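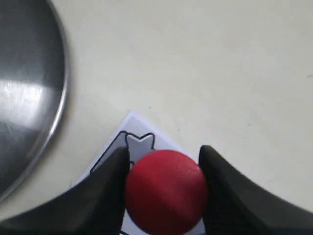 手腕相机里的红球,夹住的那一下。

2018年11月3日

今天又录了一整天球。写日记之前先去洗了手,洗完坐下来,发现右手食指还是在抖,握遥操手柄握的,这个毛病从搬到新实验室以后就有了,Caradog 说他也有,他的是拇指。我们俩中午吃饭的时候比了一下谁抖得厉害,他赢了,筷子夹不住豆腐,最后改用勺子。

先说任务吧,省得过几个月翻回来看不懂自己在写什么。Trarkitz 这批数据一共要四个小任务,今天轮到“把红球放到纸上那只动物头上”。纸是白的,上面印着黑线的轮廓画,有两只尖耳朵,里面还有一块浅灰色的头。到底是猫还是狐狸,我们组里吵了一个星期也没吵出结果。我坚持是猫!Han-gyeol 坚持是狐狸,她说猫的耳朵没有那么自信(我不知道耳朵怎么自信)。最后指令文本里写的是“动物”,因为她是写标注规范的人,她不想让我赢,也不想显得自己欺负人。

上午的录制特别顺,顺到我有点飘。第一组二十条,我一口气录完,中间只喝了一次水。手感来了真的不一样,下降、对准、合爪、抬起来、挪过去、松开,整个人像在哼一首很短的歌,哼完再哼一遍。我甚至开始嫌复位太慢,每录完一条都得把球拿回来,换个起点放下,再把纸稍微转一个角度。转多少度全凭感觉,规范里只写了“明显不同于上一条”。我转纸转得很随意,Caradog 转纸要眯着一只眼睛看半天,好像在挂画。

然后回放的时候就高兴不起来了。Han-gyeol 坐在我旁边一条一条看,看到后面她不说话了,就用笔敲桌子。我问怎么了,她说你看你每次都从同一边下来。我看了,真的是。球放在哪儿我都先往左绕一点再下去,二十条里头几乎条条如此,像一个人出门一定要先迈左脚。她说这样喂进去,模型学到的就是“先往左绕”,球在不在那里它都绕。我嘴上说没那么严重吧,心里知道她是对的。五月那批就栽在这上面,当时训出来的策略每次抓之前都要在半空停一下,我们查了好久,原来是我录的时候有个习惯,合爪之前要停下来深呼吸。机器把我的深呼吸学去了。想起来还是觉得好笑,又有点不好意思,好像别人当众模仿你走路。

所以下午重录。那二十条也没删,打了个“路径单一”的标签丢进旁边的文件夹里,说不定以后做对比用得上。Han-gyeol 给我定了新规矩,每条开始之前先抽一张小纸片,纸片上写着从哪边接近、下降快一点还是慢一点。纸片是她拿旧的 Murkine 报价单背面裁的,一共七张,抽完放回去再抽。我一开始觉得傻,抽了几次以后居然有点上瘾,跟抽签似的,抽到“从远端慢速”就叹气,抽到“近端快速”就高兴。Caradog 路过,非要替我抽一张,抽了个远端慢速,放下就跑了。

红球本身也值得写两句。颜色很正,深红,表面是哑光的,稍微有点纹理,不怎么反光,在画面里很好认,做颜色分割的人应该会爱它。可是它是球啊!只要合爪的时候没对准中线,它就往前一拱,顺着桌子滚出去了。今天滚到地上两次,第二次滚到柜子底下,我趴在地上拿尺子去够,够出来的除了球还有一个笔帽和一团灰。擦球又擦了半天,规范里说物体表面要保持干净,那桌面呢?桌面上有几个小黑点,我上午拿湿布擦过,擦不掉,估计是以前留下来的。我问要不要换个桌面,Han-gyeol 说不换,真实世界的桌子都有黑点。行吧,你说了算。

那个不锈钢的圆家伙一直放在左上角当干扰物,反光反得厉害,白晃晃的一道横在那里。我本来想把它挪走,手腕相机里看着它心烦,可配置单上写着这一批必须有金属干扰物,而且不能挡着纸。Caradog 管它叫“月亮”,所以下午我们的对话听起来特别奇怪:“月亮往外一点。”“再往外就出画了。”“出一半没事。”外面走廊要是有人经过,大概以为我们在排话剧。

说到手腕相机,我越来越喜欢看它的画面了。头顶那个相机什么都看得见,可是看久了跟看监控一样,人会困。手腕这个不一样,两根黑手指从下面伸上来,球就在中间,离得特别近,近到我有时候忘了手柄在自己手里,觉得是我自己的手变黑了变硬了。麻烦也有,一夹住球,下面的画就被挡掉一大块,动物只剩耳朵露在外面。放的时候我基本就靠那两只耳朵找位置。我自己是这么放的,那机器估计也得这么学,靠耳朵认路。我把这个想法跟 Han-gyeol 说了,她难得没有反驳,在本子上记了一句,我伸头去看,她把本子合上了。

成功怎么算,下午又争了一回。球松开以后压在灰色那块的边上,一半在里一半在外,算不算放到头上了?Caradog 说算,头嘛,下巴也是头。我说下巴那边已经是线外面了。Han-gyeol 去翻规范,规范是她写的,可她自己也没写到这种情况,她脸红了一下,当场补了一条:接触点落在轮廓线以内算成功,压线的单独标出来。于是前面录的又得回去重新看一遍。压线的有四条,三条是我的,一条是 Caradog 的,他很得意,我说你一共才录了几条啊。

傍晚的时候 Plimano 那套采集软件又卡了一次,录到一半时间戳不走了,我还在那儿认认真真地夹球,夹得特别漂亮,放得也特别准,抬头一看,没存上。最好的一条永远是没存上的那一条。重启之后我再录,怎么也录不出刚才那个味道,越想录好手越僵,抬起来的时候还晃了一下。Han-gyeol 说晃一下也好,留着,机器也该见过晃的。这句话我听了居然有点被安慰到。

回来的路上买了烤红薯,两个,本来想留一个当明天早饭,走到楼下就都吃完了。Balogh 那边发消息来问夹爪指尖的新胶垫什么时候试装,我还没回,明天再说。现在的指尖用着还凑合,就是夹球的时候接触面小,力稍微大一点就要打滑,我已经摸出脾气来了,换了新的又得重新适应,想想就累。而且换了指尖,前面的数据还能不能混在一起训,这事得先问清楚,别录完一批才有人跳出来说不行。

明天换任务,球收起来,改抓方块。方块不会滚,谢天谢地。纸还是那张纸,耳朵还是那两只耳朵。临走之前我趁 Han-gyeol 去接电话,在白板的任务栏里把“动物”改成了“猫”,不知道她明天几点到。

手还在抖,字越写越难看,睡了。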